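Open day at Verkiretti: an afternoon with the Flanora team

I have wanted to see how cloth-handling software gets built ever since I gave up on writing my own, so when Verkiretti opened its doors in August I was there early – and stayed until they started turning people out.

The first stop was the demonstration table, where two hand-held grippers are used on a piece of pink cloth. Flanora, their policy software, learns from recordings like these, and I could have watched for hours! 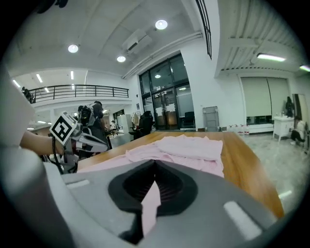

What the planner does with it

Upstairs we got the replay tool. You scrub through a recording and see both gripper paths, with the moments where the marker tracking dropped out colored red. One recording had 11 dropouts, and the tool patched all but 4 of them from the motion data (I asked to see those 4, of course).

The planner then proposes 5 grasp points and ranks them. I loved that you can drag one somewhere silly and watch the score sink. Next on their list is faster replanning when the cloth slips.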